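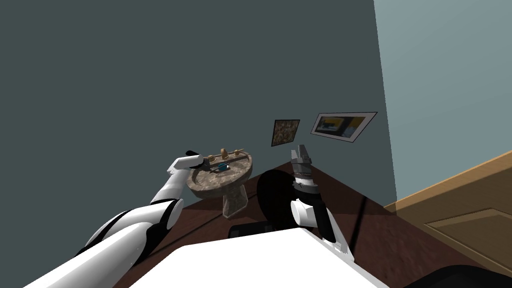 Robot still thinking about the bathroom

If you have been putting off cleaning the sink until a machine can do it for you, the advice from Savodby this month is to buy another sponge.

Prarnell, the small software firm that has spent the better part of two years trying to teach a two-armed robot to tidy a bathroom, let visitors in to look at its progress in February. Progress is being made. It is being made in simulation, on a computer, where the plumbing never leaks and the toothpaste has not had a chance to set.

The chore on show was a modest one. There is a pedestal sink, there is a small blue thing left on it, and the robot is supposed to deal with both. Yaa Baidoo, who runs the household side of the work, would not be drawn on whether the blue thing is soap. "It's an object," she said. "If we tell ourselves it's soap we start worrying about whether it's slippery, and we aren't ready to worry about that."

Prarnell's software, called Katovo, has been through the bathroom job more than 1,000 times. Asked how many of those ended with a sink she would be happy to show her mother, Baidoo said her mother had high standards.

Part of the trouble is that a robot sees the job from several places at once, including from just behind its own fingers. It is not a view most of us have had of our housework, and it does not make anything look easier.

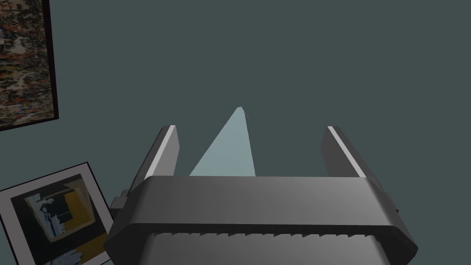
The gripper's view in the Katovo simulation, with its fingers open on either side of a pale blue point.

Ayuba Abubakari, who looks after the gripping, says picking things up is the part that visitors always assume was sorted out years ago. A child of two can do it, they tell him, often while holding a child of two. He has stopped arguing. His own list of household objects that give a gripper pause has reached 600 entries and takes in wet flannels, the last sliver of anything, bath plugs on chains and the lids of nearly all bottles.

"People want to know when it'll do the whole room," he said. "I'd like it to do the tap end of the sink. The tap end is horrible. You've got two handles and a spout and something's always been left in front of them, so you're reaching into a gap, and if you catch a handle on the way you've turned the water on."

In the simulation, of course, nothing gets soaked. It also lets the team put everything back where it was and go again, which any parent would pay good money for.

The décor has had some attention too. The pretend bathroom has a dark wall, a marbled sink and a couple of framed pictures hung beside it, and several visitors asked where they could get the taps. The pictures are there to give the software something to be distracted by. Baidoo says a bare room teaches it bad habits, and that it once did beautifully for a fortnight and then went to pieces when somebody changed the wall colour.

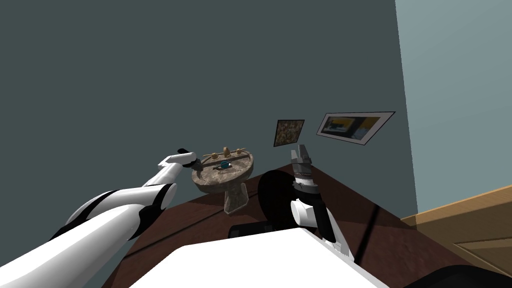

Shop floor does a little better

Things are further along at Amoah, the homewares chain, which has been trying an earlier version of Katovo on shelf-filling in the stockroom of its Savodby branch. Boxes, it seems, are kinder than bathrooms. They have flat sides, they come in a handful of sizes and they are seldom left on the edge of a basin.

Even so, staff there have kept the night shift. The machine fills a bay neatly enough when the boxes arrive square and the right way up. When they arrive as boxes generally do, it stops and waits for a person, and the person has usually finished the bay before it has made up its mind. One supervisor described it as very polite and said she would miss it if it went.

Abubakari thinks the shop work will be useful in a dull, dependable way long before anyone lets a robot loose near a toilet. He would not give a year. Baidoo offered one and then asked for it not to be printed.

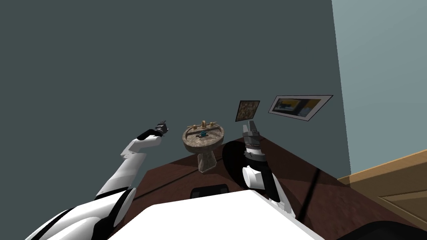 Two arms and one sink in Prarnell's simulated bathroom.

Prarnell's next target is wiping. Katovo will be asked to hold a cloth and go round the bowl once, leaving the taps as it found them. A cloth changes shape every time it is touched, which makes it one of the nastier things a computer can be asked to imagine, and Abubakari has set aside the spring for it.

The office sink, meanwhile, is done by rota. Baidoo's name was down for the afternoon of our visit, and there were four mugs in it.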